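Drenum laundry room open again, one washer for now

1 July 2019

STAKUTMONT - The shared laundry room on the ground floor of the Koster building is open again as of this morning. One washer working. The second one is still waiting on a part and won't be hooked up until later in the summer, according to Drenum, the housing office that runs the building.

Room has been shut since April, when a drain line backed up under the old machines. Both of those are gone. Drenum put the repair bill at $2,208, pipe work included. Rents are not going up over it, the office says.

The washer is a front-loader. White, steel drum, door opens to the left. Labels on the front are in Chinese, so Drenum has a page of instructions in English at the front desk, free to take. More copies will go up on the board by the stairs once somebody finds the key to the glass.

Floor is concrete and stays that way. There was talk of tile in the spring, but that got dropped when the pipe quote came in.

First users were in early. Small stuff mostly, and at least one plush toy.

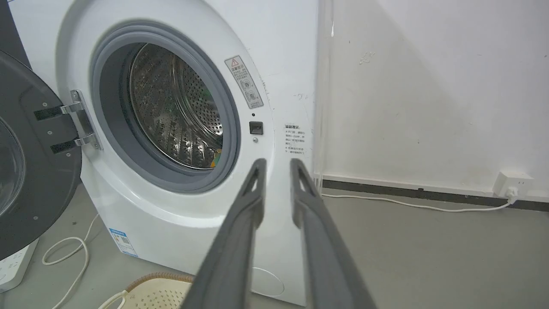
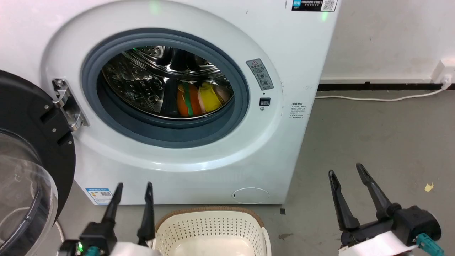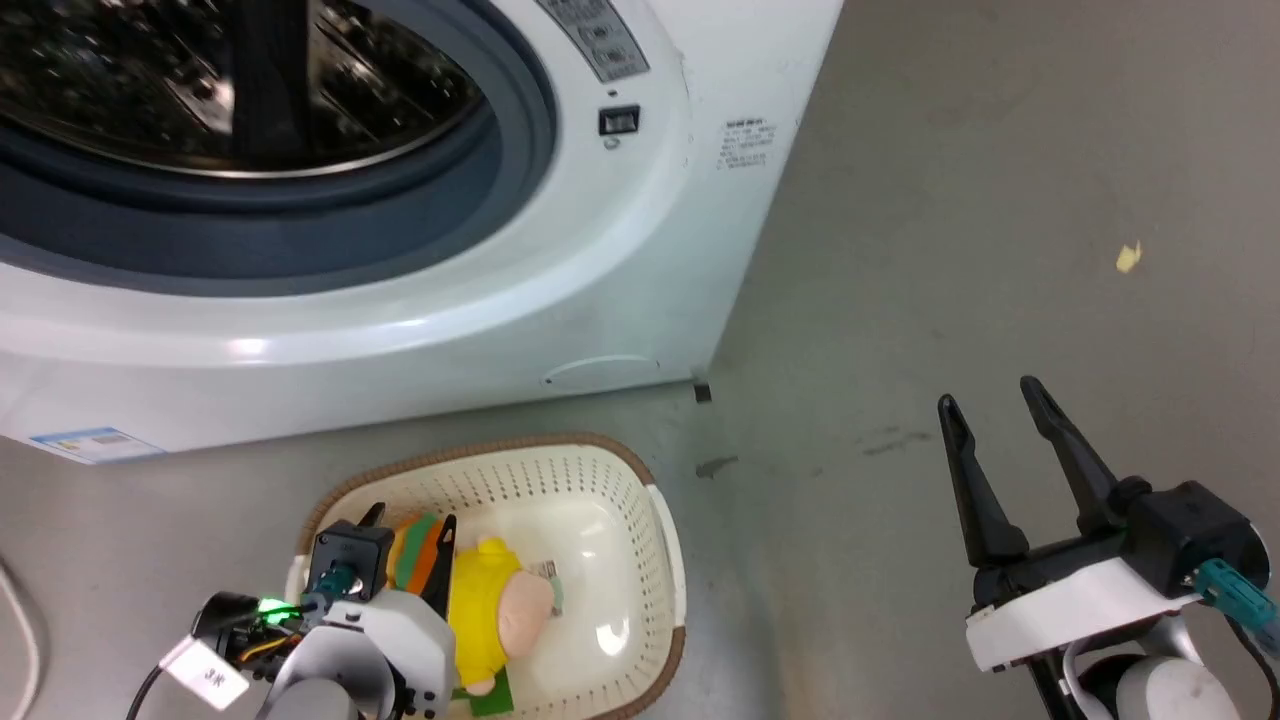
Hours are the same as before the shutdown, with one change. Last load has to be in by 2 hours before closing. The office says too many people were starting a wash late and then leaving it in the drum overnight, and the next person in the morning was stuck with a pile of somebody elses wet towels.

Sign-up is back on paper. The sheet hangs inside the door, one line per load, limit of 2 loads per household per day while there's only the one machine. That limit goes away when the second washer is in. Drenum would not give a date for it. The part is coming through Skarik, the repair shop across the river, and Skarik is waiting on its own supplier.

A few things the office wants people to know:

- Check pockets. Coins and hair pins were found in the old drain line when it was pulled.
- Stuffed toys and other small soft things are fine on a gentle wash. Put them in a mesh bag if they have loose tags or buttons.
- No rugs or bath mats with rubber backing, no pet beds.
- Leave the door open when you're done so the gasket can dry out.
- The filter cover is low down on the front. Don't open it yourself, call the office.
- Baskets left in the room more then 2 days go to the lost and found.

No dryer yet. The old one was moved out with the washers and there is no money for a new one this year, Drenum says. Drying lines in the back yard are up and free to use, bring your own pins. The indoor racks on the top floor are open too but fill up fast when it rains.

Wash tokens bought before the shutdown are still good. Same price, same machine by the front desk, which takes bills again after being coins only most of last year. Anyone who lost a token in the old washers can ask for it back, no reciept needed, but only through the end of this month.

Residents of the two smaller Drenum buildings in Stakutmont, who were let in to use the Koster room last year, will have to wait for the second washer. The office said it would send a note around to those buildings when that changes. Until then the coin laundry next to Skarik is the closest option, and it is open late.

Problems with the machine go to the front desk or the number on the sign-up sheet.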